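I have lived with open shelves for four years now, and I'd like to put in a kind word for the old-fashioned cupboard door. Every kitchen I visit in Musirville seems to have lost its doors – and every plate has to be dusted before supper.

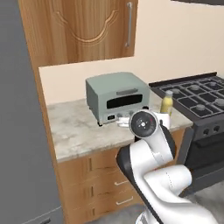 A wooden wall cupboard with a carved arch on its door and a long metal handle.

A door lets you own ugly mugs in peace, and I have over 20 of them, all dearly loved. Give me hinges again, please, and I shall be a happier cook.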